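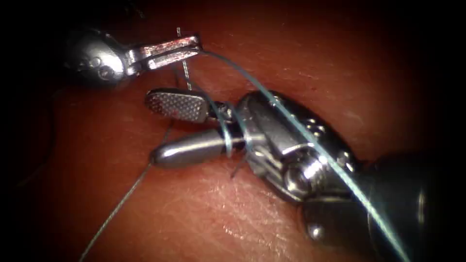 Does the humidity of a storeroom affect how well a suture knot holds?

It matters very little while the foil is sealed, but once the foil has been opened, an absorbable thread takes up water from the air and its knots become weaker. The size of the loss depends on the thread, on the length of the exposure and on the type of knot.

3. Storage and handling of thread before testing

3.1 Source and condition of the material

All thread was braided, absorbable and coated, and came from a single production lot. It was divided between four storerooms, named in this paper after the sites where they are found: Elmont, Clalero, Catterall and Cerima. The first two have cooled and dried air. Catterall has heating only, and Cerima has neither heating nor cooling and opens directly on to a loading bay. Deliveries were made in December, and each site received 190 packs in the maker's own cartons. The cartons were placed on the middle shelf of a steel rack, away from outside walls, and were left closed until packs were drawn for testing.

Temperature and relative humidity were logged at shelf height, with one sensor inside a carton and one on the open shelf beside it. The sensor inside the carton followed the outer one with a lag of several hours, and short swings in humidity were largely smoothed out. The cardboard itself is the likely cause of this smoothing, as it both takes up and gives off water. At Cerima the open-shelf sensor failed early in the trial and was replaced; readings from the gap were left out and were not filled by interpolation. The last packs were drawn on 2/19/26.

3.2 Opened and unopened packs

Half of the packs from each site were tested straight from the foil. The other half were opened and left on a clean tray in the same storeroom for 600 minutes before testing. This is far longer than a thread would be left out in practice, but it allowed the four rooms to be compared under a clear and equal exposure. Trays were covered with a single layer of open gauze to keep off dust. The gauze was checked beforehand and made no measurable difference to the humidity beneath it.

Packs with any visible fault in the seal were set aside. They were replaced from the same carton where possible – otherwise the sample was recorded as missing.

3.3 Knot tying

Knots were tied by hand around a smooth steel rod with a diameter of 33 mm. The loop was then slid off the rod, cut opposite the knot and mounted in the clamps of the tensile tester. Each knot had 5 throws, all square, with the ears cut to an equal length. A second set was tied with one fewer throw in order to see whether the effect of moisture would show more clearly where there was less friction to hold the knot.

Tying tension was controlled by hanging a fixed weight from each end of the thread after every throw. The method is slow, but an earlier round in which tension was judged by feel gave a spread between operators that was wider than the difference between storerooms, and those results are not used here.

3.4 Contact with metal surfaces

Surface damage to the thread is a separate source of weakness and had to be kept apart from the effect of storage. A braided thread gripped between ridged metal faces can be flattened, and single filaments may break at the edges of the ridges. Figure 1 gives a close view of a ridged jaw surface. No metal tool touched the part of the thread that would form the knot, and the ends were held in padded clamps outside the test length. Any sample with broken filaments under the magnifier was rejected before loading.

The coating was also of interest. A fresh coating lowers friction between strands, so that a throw slides into place easily but is also more ready to slip back. Exposure to damp air may soften the coating or shift it along the braid. In our samples it was not possible to separate this from the swelling of the filaments, and the two are treated together in the results as a single effect of moisture.

Figure 1. Closed jaws with a fine serrated grip pattern of small diagonal ridges along the upper surface. The tip lies just above moist, reddish tissue.

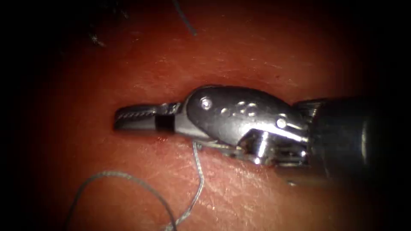

3.5 Loading and recording of failure

Samples were pulled at a constant rate until the knot slipped or the thread broke. Slipping was defined as movement of either ear into the knot by more than its own cut length. Where a knot slipped a little and then locked, the test was continued and the final mode of failure was recorded, together with the load at first movement. Breaks inside the clamp were rejected, while breaks at the point where the thread enters the knot were kept as valid, this being the usual place of failure in a sound knot.

The order of testing was mixed across the four sites, and the operator of the tester did not know which storeroom a sample had come from. The laboratory air was held at a constant humidity, and no more than a few minutes passed between removal from the transport tube and the start of loading. Samples delayed beyond this limit were discarded. Most of these came from Catterall, where the journey to the laboratory was the longest and the tubes tended to arrive in large groups.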